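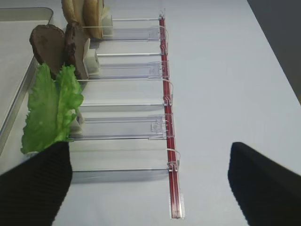
Bread, meat and lettuce in the organizer, gripper at the lettuce.

Can a machine make lunch yet?

tamu_iyamu
Posted 7:30 pm
Bread, meat and lettuce, all standing up in lanes with dividers between them. Somebody loaded that by hand. Time me making a sandwich from a bag and a fridge drawer, then time the loading. I know who wins.

Brallo
Every kitchen preps first. Sub shops do it all day and we call that work.

tamu_iyamu
Sub shops serve 185 people off one prep. Show me 100 sandwiches in a row, no resets, and I'll shut up.

L. Vasiliu
I pack cookies at Prokcombe, so lettuce doesn't impress me much. Ours are thin like the one below - squeeze a hair too hard and you have crumbs. I'd want to see a full tray go by before I believed any of it.
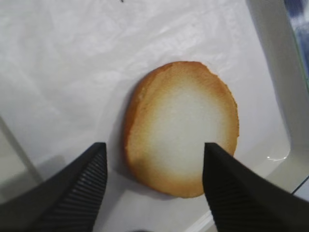 Re: thin cookies

Brallo
Suction cup. Solved years ago.

L. Vasiliu
On flat ones, maybe. We tried suction on a line for 30 minutes and went back to gloves.

tamu_iyamu
And who wipes the thing down after? Still waiting on that answer from the last thread.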